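黑色沥水架怎样清洁，怎样用得久

大家好，这里是我写家务小教程的地方。中文是我成年以后学的，句子有时候会有点硬，请多包涵。步骤我都自己做过，尽量写得清楚。

上次写了怎样洗水槽滤网，有读者留言问：沥水架的杆子之间总有白白的一层，擦不掉，是不是应该换新的？我的回答是先不要换，大部分都可以洗干净。这一篇讲的是带很多细杆的那种架子，整块塑料盘的那种下次再写。

需要准备的东西

白醋或者柠檬酸
普通洗碗液
旧牙刷一支，毛软一点的
细长的瓶刷一支（没有也可以）
干布2块
可以放下架子的大盆，或者把水槽塞住

我用的柠檬酸是Cirna牌的小袋装，别的牌子也一样。请不要用钢丝球。黑色的架子外面如果有一层涂料，钢丝球会把它刮掉，里面如果是铁的，以后就会生锈。

第一步：把架子拿空，搬到桌上

碗、筷子筒、接水盘，全部拿下来。很多人喜欢一边放着碗一边擦，这样只能擦到上面的横杆，下面一点也碰不到。架子空了以后，放在一张平的桌子上，周围留一点地方，手可以从每一边伸进去。
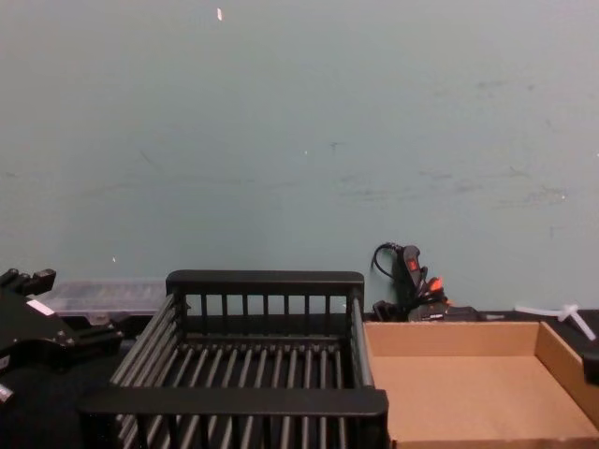
清洁之前先看清楚架子的结构，因为不同的地方脏的样子不一样。一般最脏的是底部，水从碗上流下来，在杆子上慢慢干掉，留下水垢。然后是杆子和横梁连接的地方，那里容易有滑滑的一层。像这样底杆从前到后平行、排得很密的架子，牙刷要顺着杆子的方向走，从后面刷到前面，横着刷的话，刷毛只会跳过去，缝里还是脏的。左边的杆子是向外斜的，刷这一边的时候，手也要跟着斜一点。后面那根横梁下面有一排竖的小柱子，柱子和柱子之间用瓶刷比较方便。前面的横梁很宽，用布擦就够了，不过请记得摸一下它的下面。黑色架子放在黑色桌面上，脏的地方不容易看出来，我会在下面垫一块浅色的毛巾，再开一盏灯从旁边照。

第二步：先洗油，再洗水垢

这个顺序很重要。如果先用醋，油还在上面，醋进不去。

用温水加洗碗液，把整个架子刷一遍，冲干净。水不要太烫，手放进去舒服就可以。

然后在盆里放温水，加入柠檬酸，两大勺配一升水。用白醋的话，一份醋配一份水。把架子放进去泡20分钟。如果盆不够大，可以先泡一边，再翻过来泡另外一边。也可以用厨房纸沾了醋水，包在有水垢的杆子上，时间一样。

请注意：醋和柠檬酸绝对不可以和含氯的漂白水一起用，会产生有毒的气体。如果前一天用漂白水洗过水槽，也要先用清水冲很多次。

第三步：刷缝

泡好以后水垢会变软。从最里面的杆子开始，一根一根刷过去，不要跳着刷，跳着刷很容易忘记几根。刷完底部，再刷两边，最后刷横梁。

如果有一两个点还是硬的，不要用刀去刮。把柠檬酸粉加一点点水，调成糊，涂在那个点上，等6分钟再刷。我家的水很硬，每次都有几个点要这样做。

第四步：冲水和检查

用流动的水冲，正面冲完，翻过来再冲反面。冲的时候用手指从杆子上滑过去，如果感觉涩涩的，就是干净了；如果还是滑，就是洗碗液没有冲完，或者那一层东西还在。

同时看一看有没有涂层起泡或者破掉的地方。小的破口，擦干以后可以涂一层食品级的修补漆，商店里有卖，请按照包装上面的说明等它干透。破得很多，并且已经有铁锈流出来，我建议换掉，锈水滴到碗上不好。

第五步：一定要擦干

第一块布吸水，第二块布擦缝。擦缝的方法：把布卷成细条，穿过杆子中间，两只手前后拉几下。擦完把架子侧着立起来，放在通风的地方，等完全干了再放碗。

如果你像我一样，把架子放在房间的桌子上用，不放在水槽旁边，下面一定要有接水盘。纸箱剪的托盘不能代替，纸板吸了水会软，还会发霉，放干的东西才可以。插电的小工具也请放远一点，碗上滴下来的水会流得比想的远。

平时怎样保养

每天晚上洗完碗，把接水盘里的水倒掉。这件事不到一分钟，但是效果最大。
每个星期用洗碗液快速刷一次底部。
每个月做一次上面的完整步骤。七月和八月天气潮湿，我会多做一次。
重的锅不要总是放在同一个位置，底杆会慢慢弯下去。
刀请放在刀筒里，不要直接放在杆子上面，刀尖会划坏涂层。

几个常见的问题

可以放进洗碗机吗？
要看说明书。有涂层的架子我不放，高温洗过几次以后，连接的地方可能会裂开。

小苏打可以吗？
可以，对油和味道有用，对水垢没有什么用。请不要把小苏打和醋混在一起泡，它们会互相抵消，最后差不多只是水。

杆子太密，小碟子立不住，怎么办？
把碟子斜一点，隔一个缝放一个。密的架子放杯子和小碗很稳，大盘子最好靠着后面的横梁。

洗完还有醋味怎么办？
再冲一次清水，然后放在窗边，到第二天早上一般就没有味道了。

如果有哪一步我写得不清楚，请在下面留言告诉我，我会改。下一篇写接水盘的出水口怎么通。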